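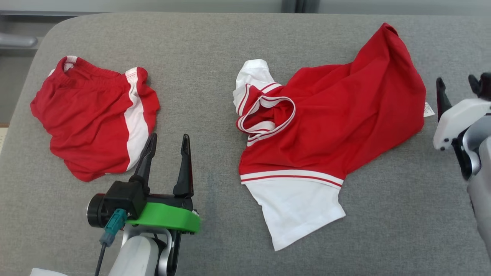
# Three weeks with the Sestitz phone

My old phone died in the kitchen, next to the sink, and I will not tell the whole story. I needed a new one quickly, and I did not want to pay the price of a laptop for it. My cousin Mohsin Bajwa has used a Sestitz for a year and he is happy with it, so I went to the Awan shop near the station and bought the same one, only in dark green.

I have now used it every day for three weeks, and I want to write down what I think before I get used to everything.

## The size

It is a small phone by today's standards. I can reach the top corner of the screen with my thumb if I stretch a little. The back is matte and does not collect fingerprints, but it is slippery on a glass table. I bought a simple rubber case on the second day.

The power button is on the left side. I still press the volume by mistake when I want to lock the screen. My wife says I will learn. I am not so sure.

## Battery

I expected to be disappointed here, because small phones usually have small batteries. On a normal day I take it off the charger at 6 in the morning and go to bed with 25 percent left. On a day with a lot of maps and calls it needs help before dinner. Charging is slow, and there is no charger in the box, only a short cable. I find this a bit cheap.

## Camera

In daylight the pictures are good. The colors are stronger than in real life, the reds especially, and there is a setting called "Natural" which makes them calmer. I leave it on all the time. In the evening the pictures become soft, and if a child or a cat moves, you get a ghost.

The front camera is fine for video calls. My mother told me that I look tired, so it must be sharp enough.

## Software

The phone came with a few apps I did not ask for. I could remove all of them except the Skalcombe weather app, which can only be turned off. It sent me a rain warning at night — twice — before I found the right switch.

There was one update since I bought it. It took a long time and afterwards the keyboard was in a different language. I fixed it in the settings under "Input", in case somebody else has this problem and finds my page through a search.

## The price

I paid 610 for it. The larger model was 797, and the man in the shop tried politely to sell it to me. It has a better zoom and more storage, but I did not like to hold it — it felt like carrying a tile.

The next update should come in September, and it promises a better night mode. When I have it installed I will take the same pictures of my street again and put both versions here.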